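Break Room and Shared Kitchen: Frequently Asked Questions
Mavside Building, Second Floor

Who can use the kitchen?
Anyone with a desk or a day pass on the second floor. Guests are welcome if they come with you. The door opens with your regular badge from 6:30 a.m. to 9 p.m.

Do I need to reserve the table?
Not for lunch or coffee. If you want it for a group, put your name on the sheet by the door the day before. Group bookings are 90 minutes at most and can't run over the noon hour.

Where do the trays and serving plates go when I'm done?
Rinse them, dry them and put them back in the cabinet with the glass doors. Rectangular trays go on the bottom shelf. Round plates go on the shelf above. Please don't stack a tray on top of a plate, as the plates chip.

Can I leave drinks out on the table for a meeting?
Yes. Put cans on a round plate and set the plastic cups next to it. Cold cans leave rings on the pale wood if they stand on it for long, and the rings are hard to get out. Cups are fine on the bare tabletop. 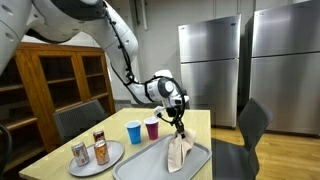
Page last changed: June, by Drita Tomić

What about napkins?
We use cloth napkins. Lay them on the tray, folded or not. Used ones go in the bin under the sink, even if you only wiped your hands once. They are washed at 200 degrees with no fabric softener, which makes them stop soaking things up. If you take one to your desk, bring it back the same day.

Can I use paper napkins instead?
You can bring your own. We don't stock them anymore.

Which refrigerator should I use?
Either one. Label your food with your name and the date you put it in. Anything without a label is thrown out at the end of the week, container included. Drinks bought for meetings don't need a label if the group's name is on the carton.

Are the drinks in the refrigerator free?
Only the ones on the door shelves. Cans on the inside shelves belong to whoever booked a meeting. If you took one by mistake, replace it with the same kind.

Where do empty cans go?
In the blue recycling bin in the hallway, emptied and rinsed. Don't crush them. The return machine at Avell won't read a crushed can.

Can the plastic cups go in the dishwasher?
Top rack only. The heat near the bottom warps them. Glasses and mugs can go on either rack. Run the machine when it is full, and if you find it clean, unload it.

Something spilled on the tabletop. What do I use?
A damp cloth and a little dish soap, then a dry cloth. No scouring pads and no spray with bleach in it. For coffee or red juice that has already dried, lay a wet cloth over the spot for ten minutes before wiping. If the mark stays, tell us and we will have the top oiled.

Can I move the chairs?
Yes, within the room. Lift them when you move them, as the legs mark the wooden floor. Push them back in when you leave so people can get past to the refrigerators. Chairs from the Gowda meeting room look similar but are lower, so please don't swap them.

Is there storage for my own dishes?
One mug per person, on the rack by the sink. The cabinet is for shared things only, even when there is plenty of space in it.

We are running low on something. Who orders it?
Haris Kos orders dish soap, sponges and coffee from Misitz. Write what you need on the list inside the pantry door, or call extension 159. Orders go out twice a month.

I lost a container. Where should I look?
Check the box under the counter first. Lost items are kept there for a month, then given away. For anything else, call Drita at extension 138 or stop by Room 51.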